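Section 7. Creating a Campaign and Inviting Creators

This section applies to account managers working in Clandilon with the Campaigns permission. Workspaces moved from Allo keep their existing creator lists.

Before You Begin

Confirm that your brand profile is complete and that a billing contact has been entered. A campaign can be saved as a draft without a billing contact, but invitations cannot be sent.

1. Open Campaigns and select New Campaign.

2. Enter a campaign name of no more than 20 characters. The name appears in every invitation and cannot be changed after the first one is sent.

3. Select the channels on which sponsored posts will appear, then set the minimum follower count. The default is 1000.

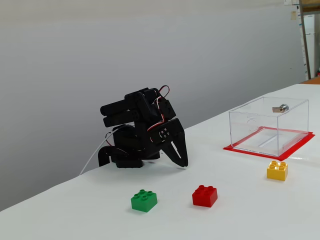 4. Attach the creative brief. State the posting window, the required hashtags and the disclosure wording.

Caution: Disclosure wording is mandatory for paid and gifted posts. Drafts submitted without it are returned to the creator automatically.

5. Choose an approval route. Under Single Approval, one manager releases each post. Under Dual Approval, a second manager must also sign off — this is the setting used for the Hendricks and Borken accounts.
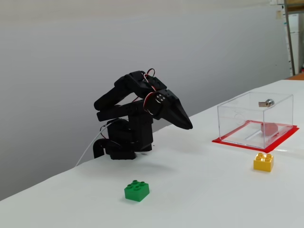

Can a creator be added after the campaign has started?
Creators may be added until the posting window closes. Each new creator receives the current version of the brief.

6. Select Add Creators and search by handle, category or region. Saved lists may be imported in full.

Note: The search returns active profiles only. Creators who have paused their accounts remain in saved lists but are skipped when invitations go out.

7. Review the summary page and select Send Invitations. Each creator has seven days to respond.
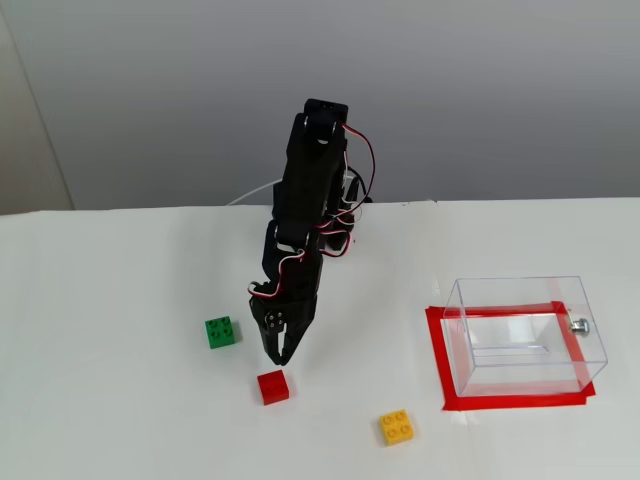 Unanswered invitations expire at the end of that period and the reserved fee returns to the campaign budget. To extend an invitation, open the creator's record and select Renew before it expires.

Permission requests should be sent to Lutfa Nanayakkara, Account Services, extension 2876. Questions on disclosure wording should be sent to Sumaiya Rathnayake.

Section last revised 9th October.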